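6th April

Open day at the Prurkwood unit. Writing this up the same evening while I still have the scribbles on my hand and can read them.

Doors at ten. Khrystyna-Mariia did the sign-in sheet and counted 82 through by close, which is more than we had chairs for. Şengül ran the talks, Myroslav and I took turns at the arm, and Kha Sầm came over from Guvley in the morning to help with set-up and stayed all day in the end.

Start-up was slow. The controller came up with the old tool offset, the one from before we changed the gripper, and the first dry run stopped 37 mm too high. Myroslav found the right values in the Zhuravel folder and typed them in by hand. Saved them under a new name this time. Note for whoever does it next: load the file called casen_table, not casen_table_old. I would delete the old one but Yevdokiia still uses it for her comparison runs.

We kept to the kitchen table task. Bowls, toy food, the cloth, a spatula, the tray at the back. Şengül wanted the block stacking as well but it needs the other table and we would have lost twenty minutes swapping over. People seemed happy with kitchen things. They know what a bowl is for and ask better questions.

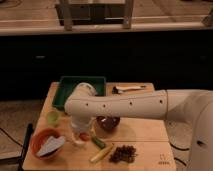
Speed was set low for the whole day. A few of the older children said it was slow and they were right. I turned it up a little for the last group before lunch and the base started to creep on the carpet, so I put it back. The feet need the rubber pads or we need a board under it. Kha says Guvley has spare board.

Failures, as far as I wrote them down:

Small round things near the rim of a bowl. It goes in at the same angle every time and pushes them against the side.

The cloth. Picks it up fine, then won't let go cleanly. Myroslav thinks the fingertips are getting sticky and wants to wipe them with alcohol between sessions. Worth trying.

One protective stop, error 418, just after two. Joint limit on the wrist. I had put the spatula too far back and it tried to reach round. Cleared it from the pendant, 3 minutes lost, and Şengül talked over it.

Questions people asked more than once: what it costs, whether it can see, what happens if you put your hand in the way. Khrystyna-Mariia suggests a printed sheet with the answers for the next one. Agreed. I said I would write it, Yevdokiia to check the safety part.

A man who used to work in a bottling plant stayed for nearly an hour and told me our cable runs are a disgrace. Fair. The one by the base should go in a cover before we let anybody walk near it again.

Next open day is in August if the room is free. To do before then: rubber pads or board, cable cover, question sheet, second set of fingertips. Also ask Kha when the other table can come back from Guvley, and whether the long bench is coming with it.

Arm parked and powered down at half past five. Key is in the top drawer.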